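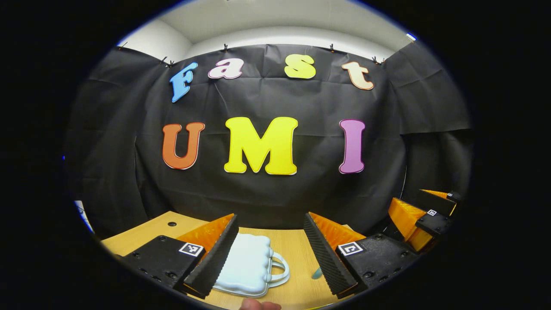
Posted in: Grant Updates | Kit Reviews

Our November report to the Mondach fund covers the second stretch of the gripper kit review, and I am happy to say it has been a busy and rather cheerful few months.

We have now recorded 1,268 demonstrations with the hand-held grippers, against the 2,000 we promised you by the end of the grant. Small soft items have taken the longest. A little bag with a handle wants a slower approach than a box does, and our newer operators needed a few mornings to get the feel of it — they are coming on very nicely now!

The ridged pads from Vestergaard are holding up well. The Indonari software is still fussy about the markers when the light changes, and we have asked for a fix before we give it a score.

Spending stands at £2,891, mostly on the 2 kits and spare fingers. We would dearly like your agreement to move what is left of the travel money into a third kit, so that the Flilberg site can start recording too.

We use cookies to improve your visit. Accept | Manage settings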